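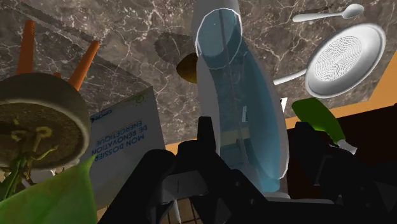 *Tall clear container, gray-brown marble.*

22 August 2022

I sold my pellet grill in the spring and went back to charcoal. A few people have asked how that went, so I'm writing it down.

The pellet grill was a Vurent. I paid $597 for it and used it for two summers. It held temperature well and the food was fine. What wore me out was the auger. It jammed twice with swollen pellets, both times with meat on, and both times I ended up on my knees in the driveway with a shop vac. After the second jam I listed it, and Fuseini Sulemana from down the street bought it. He keeps his pellets indoors and has had no trouble so far, so some of this was my own fault.

The replacement is a used charcoal kettle with a dented lid. I bought it from Rangi Waaka, who was moving out of Drinstead and didn't want to haul it. The bottom vent was stuck with old grease and ash. I soaked it overnight in dish soap and hot water and it came loose with a putty knife. The lid thermometer read 40 degrees low, so I stopped looking at it and clipped a probe to the grate.

## The first pork shoulder

I used the snake method. You lay briquettes around the edge of the kettle in a long curve, two wide and two high, and light one end. The fire works its way along and you mostly leave it alone. I put a foil pan of water in the middle and a chunk of hickory every few inches on top of the coals.

The shoulder was bone-in, rubbed with salt, pepper and paprika the night before. It went on at 5 in the morning and came off 12 hours later. I had planned on less than that. It stalled at 161 and sat there through lunch. I didn't wrap it, mostly out of stubbornness, and we ate at 6:30 after it rested in a cooler with towels.

The bark was better than anything I got from the Vurent. The inside was a little dry on the thin end - I should have turned it so the thick end faced the fire.

Things I got wrong that day:

- Opened the lid too often. Each time cost me a good ten minutes of heat.
- Left the top vent half closed. The smoke went white and the first hour tasted like it. Wide open is better, and you control the fire from the bottom.
- Ran out of room in the water pan and had to top it off with a kettle through the side of the grate.
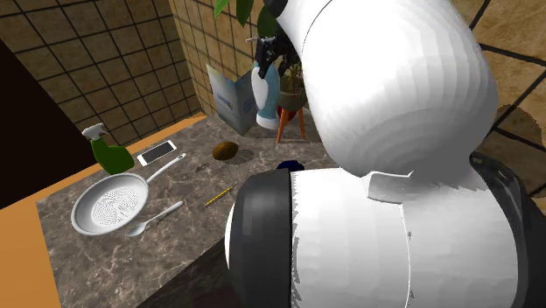
## Charcoal

I've tried two kinds this summer. Storau briquettes burn long and even and leave a lot of ash. Stasiv lump burns hotter and lights fast, but the pieces in my bag ran from walnut-sized to bigger than my fist, and you can't build a snake out of that. I use briquettes for anything slow and lump for steaks and chicken thighs.

I store both in a metal trash can with a tight lid. I learned that much from the pellets.

## Would I go back?

Not for now. On a weeknight I miss pushing a button. The kettle takes 20 minutes with a chimney before I can cook anything, and we've had more stovetop dinners in August than we did last year. On weekends I like it better. There's nothing to plug in and nothing to jam, and when a part wears out I can replace it with a screwdriver.

Next up is a brisket flat, 6 pounds, probably over Labor Day. Antonina Fedoruk lent me her slicing knife for it and wants it back the same week. I'll wrap this one in butcher paper at the stall and post how it comes out.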